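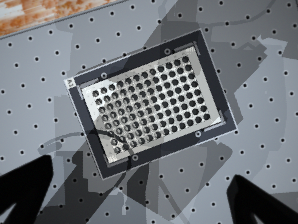 Automatización del movimiento de placas de 96 pocillos: ¿qué pasa con los puestos de preparación?
Foro Paracha > Laboratorio > Organización del trabajo

pipeta_sorda
Trabajo en el laboratorio de control de Brarine, sección de ensayos en placa. Somos 14 técnicos repartidos en dos turnos. La dirección quiere que la carga y descarga de placas en el lector y en el lavador pase a brazos con pinza, coordinados por el programa Stusel. Procesamos 600 placas al mes, con picos en marzo. Hasta ahora cada técnico prepara, carga, lee y firma sus propias placas.

Nos han comunicado que no habrá despidos, pero sí «redefinición de funciones», sin más detalle. Quisiera saber, de quien ya lo tenga implantado:

1) qué tareas manuales desaparecen de verdad y cuáles quedan;
2) quién firma el registro cuando la placa la ha movido el brazo;
3) si el turno de tarde se mantiene con la misma plantilla.

Lo que nos han enseñado hasta ahora es una simulación de la célula: mesa perforada, soporte negro para la placa y brazo encima.

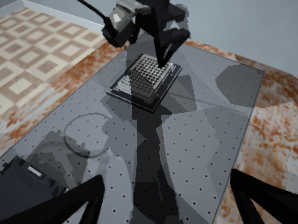 Fuente: simulación de la célula, material interno de Brarine

No busco opiniones sobre si conviene o no. La decisión está tomada.

turno_de_tarde
En Rividine lo tenemos desde hace 9 meses. Respondo por orden.

1) Desaparece el traslado entre equipos y la espera junto al lector. No desaparecen la preparación de reactivos, la revisión visual de la placa antes de cargarla ni la resolución de paradas. En nuestro caso se añadió la comprobación de posiciones al inicio del turno: soporte bien fijado, pocillo A1 en la orientación prevista por el método y apertura de la pinza. Si el soporte se ha movido, hay que volver a enseñar el punto al brazo, y eso al principio solo sabían hacerlo dos personas. Fue el problema principal. Pedid que la formación en reposicionamiento sea para todos y dentro de la jornada.

2) El programa registra el movimiento con hora e identificador del equipo. El técnico firma la carga inicial y la revisión del resultado. Hubo que modificar el procedimiento escrito, porque el anterior decía «el analista transfiere la placa» y una auditoría interna lo señaló. Revisad esa redacción antes del arranque.

3) Por la tarde éramos 6 y ahora somos cuatro. Los otros dos pasaron a la mañana, a preparación, con pérdida del plus correspondiente. Nadie lo había puesto por escrito antes. Preguntadlo ya, y que conste en acta.

Otro dato: las interrupciones cambian de tipo. Antes se perdían minutos sueltos entre placas. Ahora el trabajo avanza sin intervención y se detiene por completo cuando hay un error de agarre. Conviene acordar quién atiende la alarma y en qué plazo, o la atenderá siempre el mismo.

bata_talla_m
Nosotros no lo tenemos, pero en una demostración vi que el brazo iba más lento que una persona con práctica. La ventaja está en que no para a comer. Lo de la firma dependerá de vuestro sistema de calidad, supongo.

pipeta_sorda
Gracias, sobre todo por lo del plus. El procedimiento nuestro dice «el técnico deposita la placa en el lector», así que habrá que cambiarlo también. ¿La comprobación de inicio de turno la tenéis como registro aparte o dentro del cuaderno del equipo?

turno_de_tarde
Dentro del cuaderno del equipo, una línea por turno. Si se reposiciona el brazo, hoja aparte con el motivo y segunda firma.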